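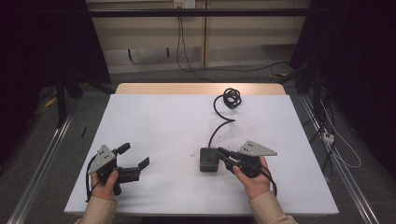
Enregistrer une démonstration à deux pinces : ranger un cordon

Fiche 11 du club de robotique Plarkudo. Prérequis : avoir suivi la fiche sur l'étalonnage des pinces.

Matériel
Deux pinces à main avec leurs câbles
Un plateau blanc posé sur la table
Un petit boîtier avec son cordon d'alimentation, débranché
Le poste d'acquisition, logiciel Wurholm installé

Préparation
1. Dégager le plateau. Seuls le boîtier et son cordon y restent.
2. Faire passer chaque câble de pince à l'extérieur de la main. Un câble qui traverse la zone de travail masque les mors et rend l'essai inexploitable.
3. Ouvrir puis fermer complètement chaque pince. La valeur affichée doit aller de 0 à 100. Sinon, reprendre l'étalonnage.
4. Poser le boîtier près du centre, cordon vers le fond de la table. Changer l'orientation du boîtier à chaque essai.

Enregistrement
5. Lancer la session et attendre le signal sonore.
6. Approcher la pince droite mors presque fermés, au ras du plateau, jusqu'au contact avec le côté du boîtier. Garder la gauche ouverte, en attente au-dessus de la surface.
7. Immobiliser le boîtier avec la droite, saisir le cordon avec la gauche, former les boucles.
8. Relâcher, écarter les deux pinces, arrêter la session.

Contrôle
Un essai correct compte moins de 2000 images. Au-delà, le geste est trop lent : le supprimer et recommencer. L'essai de référence de Maricruz Pacheco (1356 images) est dans le dossier Haneck.

Erreurs fréquentes
Plaque supérieure couverte par la manche : remonter le tissu au-dessus du poignet.
Boîtier qui glisse : pousser moins fort, serrer plus bas.
Valeur d'ouverture figée : vérifier le connecteur, puis redémarrer le poste.

Les essais validés sont à déposer avant vendredi. Pour les droits d'accès au dossier, voir Liv Solheim.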